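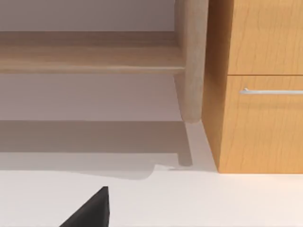
Figure 5.1 A fingertip at the white work surface in the simulated cell, with the drawer cabinet behind.

Chapter 5
Setting Up a Cell You Can't Touch

I spent my first September at Adebisi bolting things down. Arm, table, cabinet, light stand – if it could wobble, I put a bolt through it. So when I was handed a simulated cell to set up, I figured I'd be done by lunch. No bolts! I was still at it two weeks later, and most of what I learned in those weeks is in this chapter.

We'll stick with one cell all the way through. I call it the Dridus cell, after the project it was built for, and it's a simple one: an arm with a two-finger gripper, a white table, and some wooden furniture standing behind it. You'll get it ready for work, keep it in shape, and fix it when it goes wrong. The jobs are the same ones you'd do on a shop floor (mostly), only you do them with a settings file and a mouse.

5.1 Start at the fingertip

Before you load a single thing to pick up, get the fingertip right. Bring the arm down slowly until the tip is just over the table and stop there. Now read the height the simulator reports and compare it with the gap you measured in the viewer. On my first try those two numbers disagreed by 2 millimeters, and I shrugged it off. Then I spent a whole afternoon wondering why the fingers kept sinking into the tabletop like it was pudding.

What had happened was dull. I'd swapped in a new finger shape and left the old tool length in the file. Change one, change the other, and write it in the log – yes, a simulated cell gets a log too. Mine lives in a plain text file called brokavow, and I've been grateful for it more times than I'd like to admit.

Go look at the furniture next. Every leg, shelf and drawer front the arm could reach needs a collision shape, and the shape should fit closely. A loose box around a round leg will stop your arm in thin air, and you'll swear the planner is broken. Turn on the collision view and move around the whole cell with it showing.

5.2 One object, then the lights

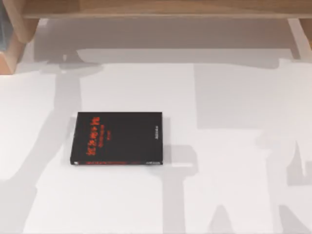 Run it for 400 steps with the arm parked and watch the position readout. If the numbers creep, your contact settings are too soft or your time step is too long, and I'd shorten the time step first. A thing at rest should stay at rest. Boring is what you're after here.

Once that's steady, do the lights. I used to skip this part, and then our picking program (the Pindosport one, which you'll meet in Chapter 6) started mixing up dark shadows with dark objects. Save a picture from every camera you plan to use, move the main light a little, and save another set. I do 16 light positions for a new cell. It's slow and I grumble the whole way through, but do it before you train anything.

Keep those pictures. When the cell acts up later on, they're the first thing you'll want to pull out, and in Section 5.3 we'll use them to track down a camera that has drifted from its mount.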